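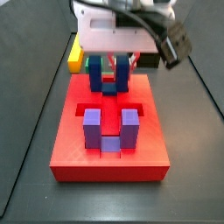
Red board, gray tabletop.

Well, the table is finally cleared of seed packets, so let's talk tomatoes! February always gets me like this. It's still dark when I put the kettle on and I'm already standing in the kitchen wondering if it's too soon to start the early ones. (It is too soon. I started 40 of them last week.)

A few of you wrote in after my last newsletter asking why your seedlings come up tall and floppy. Nine times out of ten it's light. A sunny window looks bright to us but it's pretty dim to a tomato, so they stretch and stretch and then fall over. I hang a plain shop light on chains and keep it a couple of inches above the leaves, then raise it as they grow. Mine runs from 6 in the morning until I go up to bed.

The other thing is heat. Once they've sprouted, take them off the heat mat! I left mine on for years, and I had the leggiest plants on the street. They like it cooler than you'd think. Puspita Jugah keeps hers in an unheated back porch with a sheet over them on the bad nights, and her stems are as thick as pencils by April.

Varieties this year: I'm growing Perkitz again, the little orange one, and trying Jiltari for sauce. Aisyah Hartono gave me a twist of paper with Jiltari seed in it last fall and I very nearly threw it out with the receipts. I'm skipping the big striped one. It cracked every time it rained and I got maybe three good slices off the whole plant.

Water from the bottom if you can. I set the pots in an old roasting pan, pour in an inch of water, and come back in half an hour to tip out what's left. No more little seedlings flattened by the watering can.

I'll have extras to give away once they've got their second set of true leaves. Write back and tell me how many you want, and please bring your own box, because last spring I ran out and Wahyudi went home with six plants in a salad bowl. Peppers next time, and I have opinions about peppers.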